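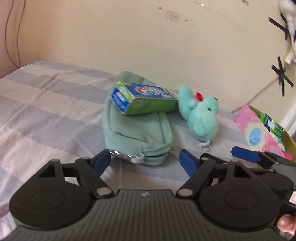
Best way to keep cotton sheets from pilling and going stiff?

Posted by Mercedes Rengifo in Home & Laundry

Hi all! I finally bought myself good cotton sheets after years of making do, and I love them so much that I'm nervous about washing them. My last set went rough after one summer and got those little fuzz balls down by the feet. I have a front loader, fairly hard water, and a clothesline I can use until it gets cold. What am I doing wrong? I usually wash at the hottest setting with plenty of softener and throw the towels in too. Thread count on the new ones is 300 if that matters, percale, striped.

Borghild Solheim

Oh, you're going to enjoy percale! It gets better and better if you treat it right. First thing, take the towels out. Towels are rough and heavy and they rub against the sheets for the whole cycle, and that's where most of your fuzz comes from. Zippers and hooks are just as bad.

Then skip the softener. It leaves a coating that builds up, and with hard water on top of that you get exactly the stiff feeling you're describing. I put half a cup of plain white vinegar in the softener drawer and use a bit less detergent than the box says. (Never mix vinegar with bleach, please.) Warm water is plenty for a normal week. Save the hot wash for when somebody has been sick.

I dry mine on the line in July from breakfast until lunch and then bring them straight in – any longer and they go crispy. Give them a good hard snap before you hang them and another when you take them down. If they still feel stiff, 5 minutes in the dryer on low softens them right up. I have a set that's 13 years old and it's still my favorite!

Helge Söderlund

wash them inside a duvet cover, works for me

Frøydis Ekström

Agree with Borghild on everything except the detergent. In hard water too little can leave sheets gray, so I'd use the normal amount and add an extra rinse. And don't stuff the drum! One sheet set per load, with room to tumble. Mine used to come out twisted into a rope with a dry patch in the middle, and a smaller load fixed it right away.

Also, rotate two sets if you can. I swap every week and both of them have stayed lovely and smooth. For the foot end, check your heels – dry skin in winter catches on cotton like sandpaper, and a little cream before bed has done more for my sheets than any product I've bought.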